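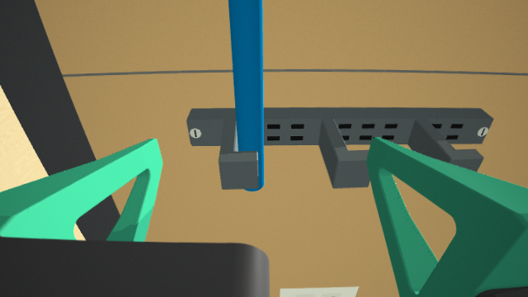 # Moltine Two-Hand Teaching Kit

Moltine lets you teach a pair of robot arms by moving a pair of your own. You hold two small leader arms, one in each hand, and the arms on the screen follow you: shoulder, elbow, wrist and fingers. If you can hang up a coat, you can give your first demonstration before the tea has gone cold!

We built it at Waaka for people who want to practise two-handed jobs before going anywhere near real hardware. Everything you do is saved as you do it, and you can play it back from any of the cameras in the simulated room, including the ones that look straight down past the fingers.

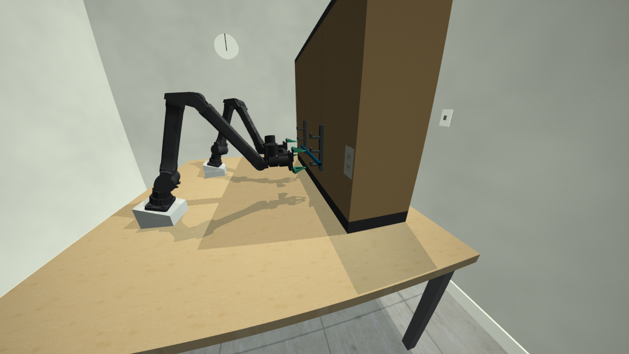 *Both arms at the cabinet with the blue rod, seen from the room camera.*

## The rod and rack task

Each kit comes with 8 ready-made tasks, and the rod is the one we keep going back to. It sounds so simple (a long rod, a few hooks, two grippers) and it's a lovely test of how well your hands work together. Tip one end a little early and the other wanders off, so you learn to go slowly and to let one hand wait for the other.

Tayla Doolan, who wrote most of the tasks, suggests 20 demonstrations as a first set. Start the rod from a different place each time and don't throw away the clumsy ones. A wobble that you put right is well worth keeping. 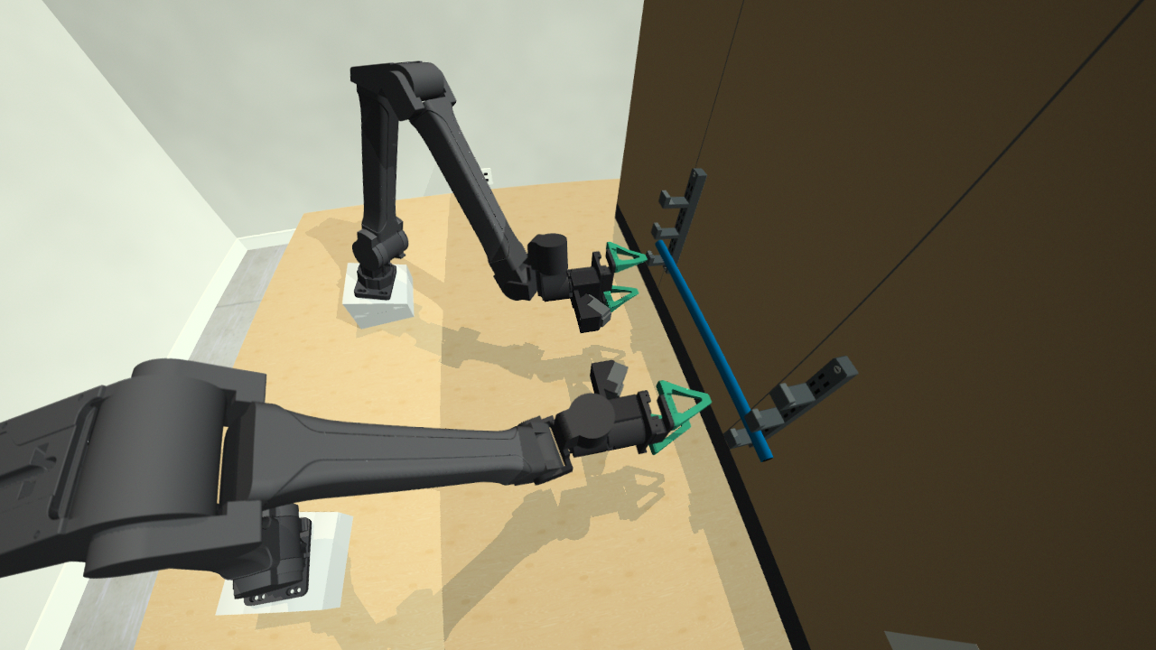

Camera choice matters more than most new users expect. The room view is grand for seeing where your elbows are, but depth is hard to judge from far away. Move in closer and you get the things you need for lining up: the rod slanting between an upper and a lower bracket, and the green fingers open beside it. Keegan Waaka drives with the close view large and the room view tucked into a corner, and most of us have copied him.

The leader arms have a foot pedal too. Press it and the robot arms stay put while you shift your grip or scratch your nose; let go and you carry on from the same spot. Ebony Ruddock asked for that one after a very long afternoon, and we're so glad she did.
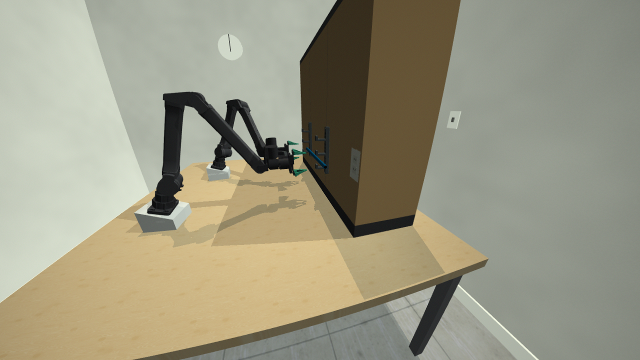 ## In the box

- 2 leader arms with table clamps
- Foot pedal and cable
- Moltine simulator, with the cabinet room and all 8 tasks
- Space for 200 saved demonstrations per task
- Printed guide by Kiyoshi Ueda

Setting up takes roughly 20 minutes. Spare finger grips and longer cables are sold separately.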